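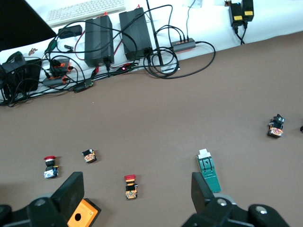 Prarnomus abre en Akande su nueva escuela de mantenimiento eléctrico para pequeños talleres, un proyecto que nos hace muchísima ilusión contar por fin y que llevábamos madurando desde el mes de noviembre, entre llamadas de clientes, cafés largos y alguna que otra pizarra llena de flechas. La idea es sencilla: que quien trabaja cada día con una amasadora, una sierra de cinta o una prensa pequeña pueda entender los mandos de su máquina y hablar de ellos con su técnico sin sentirse perdido. Por eso el primer módulo empieza por lo más cercano a la mano, piezas como el pulsador rojo con cabeza de seta, del tipo parada de emergencia, montado sobre su bloque de contactos azul y blanco, que tantas personas tienen delante durante toda la jornada y que muy pocas han visto fuera de un cuadro de mandos.

Akande, 20/02/2021

La escuela ocupará la planta baja del antiguo almacén de Prarnomus, un local de casi 264 metros cuadrados con mucha luz por la mañana y una calefacción que – lo decimos con cariño – ha pedido su propia reforma y ya la ha tenido. Se han renovado el suelo, las persianas y los aseos, y se ha conservado el mostrador de toda la vida, donde los clientes de siempre podrán seguir recogiendo sus pedidos mientras duren las clases.

El programa se reparte en cinco módulos, que pueden cursarse seguidos o por separado: mando y señalización, lectura de esquemas, protecciones, motores y documentación del mantenimiento. Cada módulo se imparte en dos tardes, con el horario pensado para quienes abren temprano y no pueden cerrar el negocio entre semana por la mañana. Hemos querido grupos pequeños, porque sabemos que las mejores preguntas suelen llegar cuando hay confianza y alguien se anima a contar lo que le pasa a su vieja cortadora.

Los ejercicios se apoyan en Clarkitz, el catálogo didáctico que Prarnomus estrena con este motivo y que recoge 351 referencias de material eléctrico explicadas en lenguaje llano, con sus esquemas, sus nombres habituales en el oficio y un glosario final. Los participantes se llevarán a casa un ejemplar impreso, de tapa blanda y con espacio generoso para anotaciones.

Junto a la escuela nace también Pillow, una pequeña biblioteca de manuales antiguos abierta a todo el vecindario. Muchos talleres guardan máquinas estupendas cuyas instrucciones se perdieron en una mudanza, y quien conserve alguno de esos cuadernos puede traerlo al mostrador: lo digitalizaremos con todo cuidado y se lo devolveremos enseguida.

«Nuestros clientes nos han enseñado buena parte de lo que sabemos, y esta escuela es una forma de darles las gracias», señalan desde la dirección de Prarnomus.

La inscripción ya está abierta en el mostrador de Akande y no exige conocimientos previos. Conviene traer cuaderno, ropa cómoda y, si se tiene a mano, el esquema de la máquina propia. Los medios que deseen visitar el local pueden concertar una cita con el departamento de comunicación de Prarnomus – el café corre de nuestra cuenta.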